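Acta de la reunión de seguimiento – grupo de teleoperación Plindodow
Septiembre, 16:00

1. Demostraciones en la cocina simulada

Se repasan las 200 demostraciones grabadas a mando. ¡Gran avance en las aproximaciones! La vista de pinza es lo más flojo: en los giros rápidos el póster sale movido y no se lee nada.

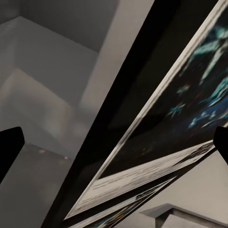
2. Control remoto en la esquina

Hajdu propone guiar el brazo más despacio al acercarse a la pared y todos lo vemos claro. Queda fijado un máximo de 20 segundos por aproximación.

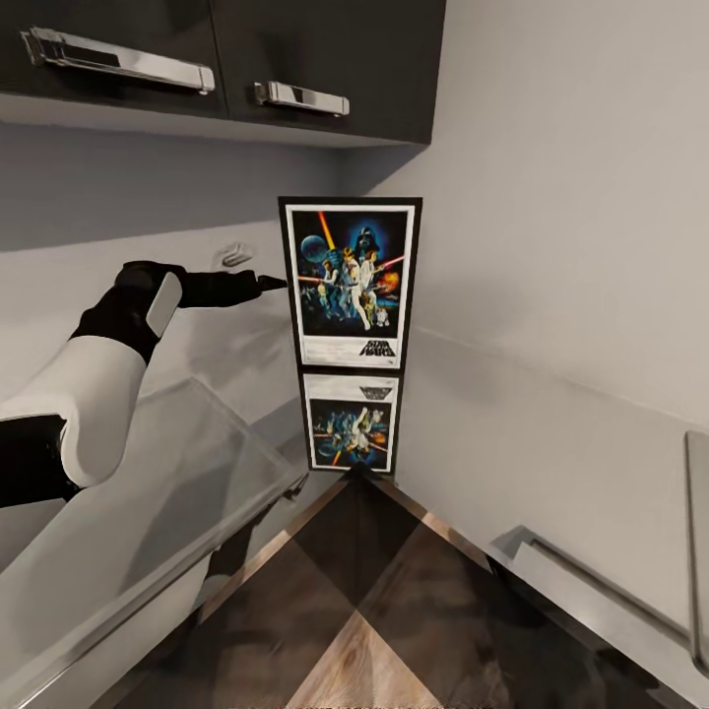
Punta de la pinza junto al marco negro del póster de Star Wars.

3. Zona del horno

Se acuerda ensayar con los dos brazos, el segundo sobre la encimera, cerca del paño doblado y del hornito azul claro. Da gusto trabajar con esta cocina – los mandos rojos ayudan mucho a orientarse. 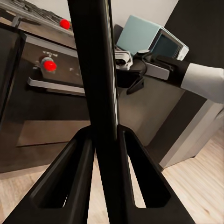

Csaba Vörös
Responsable de demostraciones y secretario de la reunión

Csaba repartirá los turnos de mando entre 4 operadores. Pendiente: revisar el episodio 672 y enviar las notas a Draritside.

Se levanta la sesión a las 17:10.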